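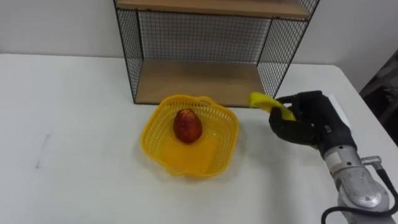

Progress report to Rovow, period ending May
Prepared by Sun-ja Ki, Skirkeo project

You asked for a plain account of where the money has gone, so I will leave out the adjectives. We have recorded 722 demonstrations of the basket and shelf task out of the 3,000 in the plan. All were done by remote control, with a person steering the arms and hands while the joint positions and camera views were logged.

I am not convinced the target means much. The plan assumes that more recordings give a better policy, and our last two training runs don't show it. Going over the recordings, I found 20 where the operator had plainly changed their mind halfway – a reach, a pause, a different grip. The software treats those as good examples. I have taken them out and would like the rest checked before we pay for more.

The Courtois hand controller was sold to us as needing no practice. Our operators needed 9 sessions before their grasps looked alike from one day to the next, and fingers are still the weak point. Arms are easy to steer. Fingers are guesswork when you can't feel the fruit. 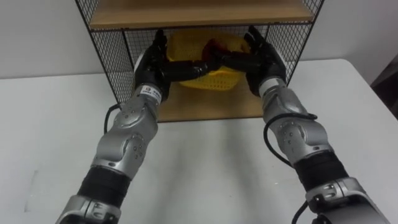

Why not guide the arms by hand instead?
We tried it for single-arm moves and the paths were smoother, but one person can't push two arms and shape two sets of fingers at once, so it stays as a side test.

Ostska has offered a glove with force feedback. I have seen their video and would want a trial on our own table before ordering. Please hold that budget line until I've had one.

Contact: Skirkeo project office | © Skirkeo | Back to top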